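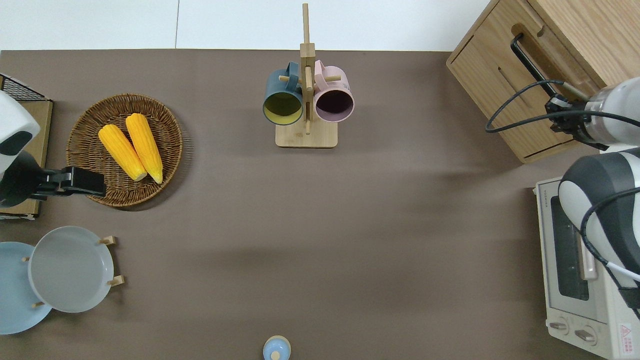
How to time and sync subtitles for a short film

Festival programmers often watch a foreign-language short once, on a laptop, with the subtitles you supplied. These steps cover a film of up to 30 minutes in one language. They assume picture lock and a finished dialogue list.

Before you start

Export a reference copy with burned-in timecode at the same frame rate as the master. Do not time against a proxy at another rate; the drift is small at the head and obvious by the last reel. Name the file with the title and version, for example Sedden_v4_ref.

Step 1. Clean the dialogue list

Watch the film once and correct the list against what is spoken. Actors change lines on set. Mark songs, signs and phone screens that need translation.

Step 2. Set the in and out points

Start each subtitle on the first frame of speech. End it a few frames after the last word, or up to a second later if the line is dense. Leave a gap of two frames between subtitles so the eye registers the change.

Step 3. Fit the text to the cuts

A subtitle that hangs over a cut makes viewers read it twice. If the out point falls within a few frames of a cut, move it back to the cut. Where a speaker continues across one, split the sentence at a clause.

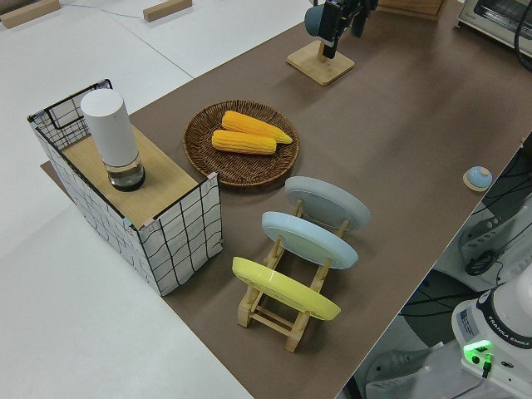 A kettle-like appliance on a wood-topped box.

Step 4. Check reading speed

Keep lines under 42 characters and use no more than two. In our short Jisumard, the first pass had 431 subtitles. Merging fragments and cutting names already heard brought that down to 332 — and no plot point was lost.

Step 5. Export and test

Save as SRT in UTF-8. Search the file for accented names such as Chávez; a wrong encoding shows up there first. Play the whole film with the file loaded, then spot-check the final subtitle against the reference copy.

If every subtitle is late by the same amount, apply one offset. If the delay grows, the frame rate is wrong — go back to the export settings.

Vaughn Lindgren
Updated June 2025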